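2022-08-08

Visit notes, Ginderico, Skornthorpe site. Typed up on the train so excuse the state of them.

Went to look at hand-held grippers. Plovden want a decision before October on whether we buy the hand-helds, stick with the teleop arm we've got, or do a bit of both. Budget line is 2812 for this year including spares, and that's not moving.

## Getting there

Unit is right at the back of the estate, past the tyre place. Sat nav gives up at the roundabout. Parking fine. Signed in, quick safety chat, straight upstairs for coffee and slides (skip the slides next time, it's all in the PDF they sent in July). Then down to the floor, where we should have started.

## What they had out

Two sorts of hand-held, plus a fixed arm with a parallel gripper in the next room.

Type A: the light one. Trigger under the index finger, soft pads, one camera. Comfy. Closes quick. Pads start slipping on anything shiny if you pull sideways, tried it on a mug handle and a steel ruler. Mug fine, ruler no.

Type B: heavier, marker cubes on the body, pointed fingers. Tracking is better, you can tell as soon as they put the trace on screen, much less wobble. Wrist knows about it after ten minutes though. Straps help. I had them too loose at first and the thing rolled about in my hand.

The arm: slow, careful, dull to watch. Same pads as type B, so at least the contact is comparable. They quote 1769 for a refurbished controller, which wipes out most of our money before we've bought a single finger.

## Trying them

Each of us got a go at three jobs: cups into a rack, folding a cloth, and holding something upright and awkward with both hands. Cups everyone can do. Cloth was a mess with type A, better with B as the points get under the hem. The two-handed job was the one I'd come for. Round varnished wood is a good test, no flat to sit on, and if one hand closes before the other you feel the whole thing want to twist.
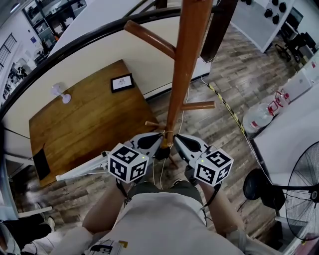 Yusuf reckoned the two-handed numbers would look worse in our own lab than they did at Skornthorpe, as people bunch their hands together and the markers on one gripper end up hiding behind the other. Said he'd want to see the raw tracks with the dropouts left in before anybody signed anything, and that the arm doesn't have this problem at all.

Fair. I asked for the raw tracks. They said yes, will send. Chase if nothing by the end of next week.

My own go: lined the fingers up, squeezed, left hand got there first every time. Slowing down helped. Gripping lower helped more than I thought it would. With the pegs on a coat stand you have to come in at an angle or the knuckle of the gripper fouls. An arm would need that planned, your own wrist just does it. That's the argument for hand-helds really, and I'd rather have that than another week of tuning waypoints.

## Bits and bobs

- Pads last 400 grasps on rough stuff before they go smooth, by their count. Spares come in packs, lead time vague.
- Battery indicator is tiny. I missed it twice.
- Calibration: wave it about in front of the board, wait for the beep. Quick when it works. Took three tries on one of the Bs.
- Left and right are not interchangable on type B, the straps are handed. Order in pairs.
- Software exports to the format we already use. Didn't get to check timestamps. Must check timestamps.
- Cables. Still too many cables under the wrist. They say a shorter loom is coming, no date.
- Fixed arm can't reach the floor. Ours can't either so no change there.

## Where I've got to

One pair of type B, one pack of pads, no controller. Keep the old arm going for the repeat tests, where it's boring and reliable, and use the hand-helds to collect the two-handed stuff. I'd want 200 clean two-handed runs in our own space before we say it's any good, and if the dropouts are as bad as Yusuf thinks then we go back and ask about a second tracking camera.

Type A I wouldn't bother with, except maybe for visitors.

Still to do: get the quote in writing, ask about loan kit for Septmber, find out who pays postage on returns. Left my umbrella in their meeting room, ask about that too.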